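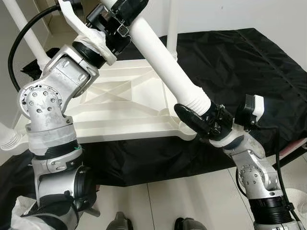
White tube, ribbed at the lower end, ribbed white base behind it.

Pumow – plastic stool parts and assembly

README, last touched 18 Mar 2020

What's in it

205 clips of a small white plastic stool being put together or taken apart. Square seat, four round legs, nothing to screw. Legs go in the sockets at the corners. Every clip has a folder, every folder has stills and a text note. Notes vary a lot, some are one line, sorry.

The stool is sold as the Zorotura. Bought two, and parts got mixed up between them early on, so don't rely on a leg belonging to any particular seat.

Close views are in the folder called near, wide ones in far. Near views are often mostly leg and not much else. A leg going from wide to narrow fills the picture top to bottom, and one side can be sharp while the other is smeared. Left those in. If you need crisp edges both sides, filter on the blur column, anything marked 2 is bad.
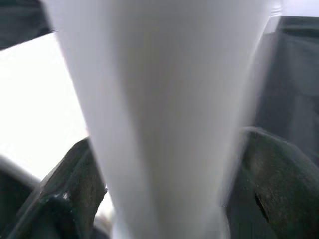 Words used in the notes

seat – the square top, whichever way up it is
underside – the face with the ribs
socket – round hole at a corner, with a raised collar
leg – one of four, all meant to be the same
near / far, left / right – as seen by whoever is looking at the table, not from the stool's side

Older notes say "foot" where they mean leg. Same thing. Will fix when theres time.

Set-up

Seat goes on the table ribs up, on the black cloth. Cloth wrinkles and we don't iron it. Helps the white plastic stand out but eats detail in anything dark. Legs point up, so "top of the leg" in a note means the end that would be on the floor. Caught me out more than once.
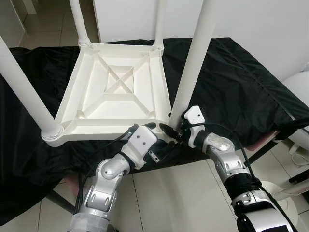 Files

far – 732 stills
near – 584 stills
notes – text, one per clip
parts.csv – one row per part, with marks and wear
blur.csv – 0, 1 or 2

Clip 11 has no note. Lost it.

Marks and wear 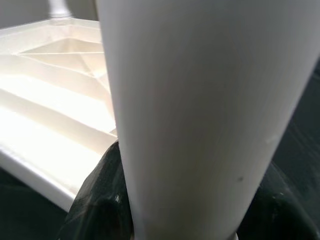
Parts.csv is the file to check before you train anything that has to tell one leg from another. All the plastic is white and mostly matte, and shape gets you nowhere. Small marks do better. A dark speck low down with a tiny pale chip or scuff a bit above and to the right of it is the sort of thing that goes in the marks column, one entry each. Shading down the side doesn't count as a mark. Some rows say "clean", meaning none were noted – could still be one round the back.

Splits

Phillips split is by clip, Indow split is by part. Don't mix them, the same leg can turn up in both halfs of the Phillips one. Use Indow if you're unsure.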